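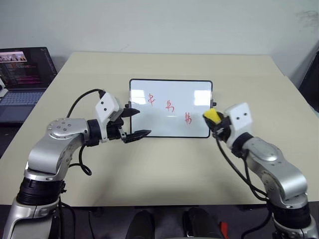

## Jerside P3 parallel gripper

The P3 is a two-finger electric gripper for light bench work. It has a white housing, black fingers and black cabling, and it fits most small arms with the Coltadero adapter ring. We sell it singly or as a left/right pair.

**What you get**

- Gripper with standard fingers fitted
- Adapter ring and 7 screws
- Cable, with strain relief clip
- Setup sheet

**Order no.** 3780
**Lead time** 13 working days

### Whiteboard trial

Verna Doucet set up a pair on our two-arm bench to compare the P3 with the Fairclough gripper we used to stock. The job was wiping red marker off a small framed whiteboard with a sponge eraser. It sounds easy, but the eraser is soft and the board is light, so too much force shows up quickly as a squashed handle or a board that slides.

Verna's settings for the P3:

- Close on the eraser at force level 3
- Approach slowly, then add pressure in small steps
- Keep the second arm open and near the board, ready to steady it

The Fairclough needed a rubber pad to keep the eraser straight. The P3 did without one. Its weak point is thin, flat objects – for those we suggest the Bondton fingertips, sold separately.

### Wrist camera view

The P3 leaves room for a small camera at the wrist. Check the view with the fingers fully open before you fix the mount. Both fingertips should be visible, with a clear gap between them. Glossy surfaces will reflect ceiling lights, so set the exposure by hand if your software allows it. 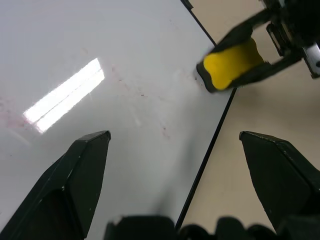 *View from the wrist camera, fingers open, with the other arm holding the eraser at the edge of the board.*

Questions about mounting or spare fingers go to Yeison Montoya in technical sales. Please include your arm model and the order number.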